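换静脉穿刺练习垫的一点记录

2025年8月6日

护理技能室那块旧的静脉穿刺练习垫,上个月终于不能用了。表皮上的针眼连成了一条缝,灌进去的红色模拟液从缝里往外渗,学生还没进针,手套上已经是红的。报修单写上去,回复是过了保修期,建议更换。于是我花了两个星期比较几种替代品,把过程记在这里,给同样要买这类东西的人参考。

先说我们的用量。每个学期上这门课的有三个小组,每次课每人至少要练两针,考核前一周会多很多。旧垫子是前任教师买的,里面有四根模拟血管,两粗两细,其中一根细的早就堵了。堵的原因我拆开看过,是模拟液没有冲洗干净,颜料干在管子里。这一点后面还要说。

比较的时候我主要看四件事:表皮能不能单独换,血管能不能单独换,进针时的手感,还有清洗麻不麻烦。价格当然也看,但价格要连着耗材一起算。有的垫子本体便宜,换一张皮的钱快赶上半块新垫子,用一年下来并不省。

第一种是Gradholm的平板垫。外形就是一块长方形的软胶,底下有一个硬托盘。表皮比较厚,进针时阻力偏大,突破感倒是很明显,适合第一次拿针的学生。它的缺点是血管埋得太直,学生练几次就记住位置了,后面几乎不用触摸,闭着眼也能扎中。对教触诊来说,这是个不小的问题。

第二种是Rarlow的绑带式,可以绑在真人前臂上练。好处是学生要面对一个真的人,得说话,得核对姓名,得请对方握拳。Leonie Wunderlich去年在她们学校用过这一款,她给我的意见是绑带一定要买加宽的,窄的那种练到一半会滑。我试了一下,确实会滑。另外它底部有一层防刺板,我用18G的针用力扎过,没有穿透,不过我还是要求充当病人的同学在垫子下面再隔一层毛巾。

第三种是Guthrie的半臂模型,从肘上到指尖都有,手背也能扎。这个最接近真实的体位,消毒、扎止血带、固定敷贴都能完整做一遍。表皮像袖子一样套在外面,换的时候要抹滑石粉,一个人弄有点费劲,两个人十分钟能换好。价格是三种里最高的。

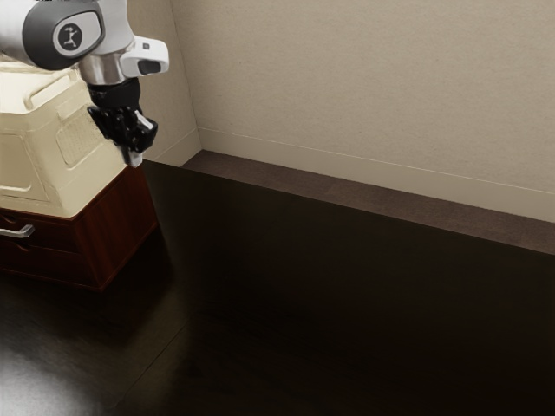

手感这件事很难写成文字,我请了两位同事分别来试。Pushpa Bhatia在输液室干过很多年,她不看牌子,三种各扎了几针,觉得半臂模型的手背静脉太“乖”,真人的手背静脉会滚,不绷皮就扎不准,而模型不绷皮照样能进。所以她建议,不管买哪一种,考核表里绷皮这一步要单独给分,否则学生会省掉。这条我已经加进去了。

Greer Skinner的意见主要在回血上。平板垫的回血慢,要等一下才看得到,有的学生以为没扎中,就把针退出来重扎。绑带式的回血快一些。我后来发现这和液袋挂的高度有关系,把袋子从桌面提到输液架上,平板垫的回血也快了。说明书上没写这一条,遇到回血慢可以先试试,不要急着说是垫子的问题。

再说模拟液。我们以前用的是自己配的食用色素加水,便宜,缺点是会染表皮,放久了还长霉。旧垫子堵掉的那根血管多半就是这么来的。这次我改用厂家的浓缩液,按瓶身上的比例稀释,当天配当天用,剩下的倒掉。练完以后先用清水冲,冲到流出来的水没有颜色,再用注射器打空气进去,把管子里的水赶干净,最后敞着口平放晾干。这套步骤写起来长,做起来并不久,关键是不能留到第二天。有一次下课晚,我把清洗推到了第二天早上,管壁上已经挂了一圈淡红色,冲了很久才下去。

表皮的寿命我也做了记录。平板垫的表皮在同一区域扎到40针左右——这里说得不准确,我重新翻了本子,是第40针的时候开始渗液,用的是20G留置针。换成22G会晚一些出现,但我没有扎到底。半臂模型的表皮更薄,肘窝处渗得更早,好在可以稍微转动袖套,把旧针眼错开,这样一张皮能多用几次课。绑带式没有单独的表皮,坏了就换整块胶芯,胶芯可以翻面。

有人会问要不要在表皮上抹东西把针眼封住。Gualtiero Pellegrini介绍过一种Pekance的修补胶,说是抹上去压一夜就行。我试了,针眼是封住了,但干了以后那一块变硬,摸起来像疤,学生一摸就知道血管在下面。用来应急可以,用在考核的垫子上不合适。

消毒用品也顺带提一句。碘伏会让浅色表皮发黄,擦不掉。练习的时候我让学生用清水棉签代替,动作照做,擦拭范围、等待干燥的时间照样口述。酒精偶尔用几次没有关系,用多了表皮会发粘,扑一点滑石粉能缓解。圆珠笔和马克笔绝对不要碰到垫子,颜色会往里渗,旧垫子上有一个箭头,是好几届以前的人画的,到报废那天还在。

最后的采购方案是混着买的:三块平板垫给初学用,绑带式买了两个,半臂模型只买一只,留给综合操作和考核。这样安排的原因主要是预算,另外也是因为初学阶段消耗最大,拿贵的模型去耗不划算。耗材方面,备了14张平板垫的替换表皮,按现在的用法应该能撑到学期末。针具用的是20G和22G,没有再买更粗的,粗针对表皮损伤太大,课上也用不到。

到货以后有两个小问题。一是有一块平板垫的接口有点松,液体从接头处往下滴,拧紧没有用,缠了一圈生料带就好了,我没有退货。二是半臂模型的支架高度不合适,放在我们的操作台上偏高,个子矮的学生要踮脚。现在是把它放到旁边的矮桌上用,输液架也跟着挪了过去。

锐器盒的位置也因此调整了。原来放在操作台右侧,模型搬到矮桌以后,学生拔出针芯要转身走两步才能丢,这个习惯不好。现在矮桌边上单独放一个,手一伸就够得到。左手操作的学生可以把盒子换到另一侧,课前自己调。

Struan Nisbet来信问有没有适合练儿科头皮静脉的模型,这个我没有用过,不敢推荐。目录上看到过两款,都要另外询价。等11月做下一轮申购的时候我会一起问,有了结果再补到这篇下面。

清洗登记表我重新排了一版,加了“是否吹干”和“液袋是否倒空”两栏,贴在水槽上方的柜门内侧。上完课的人签名,下一个用的人先看一眼再灌液。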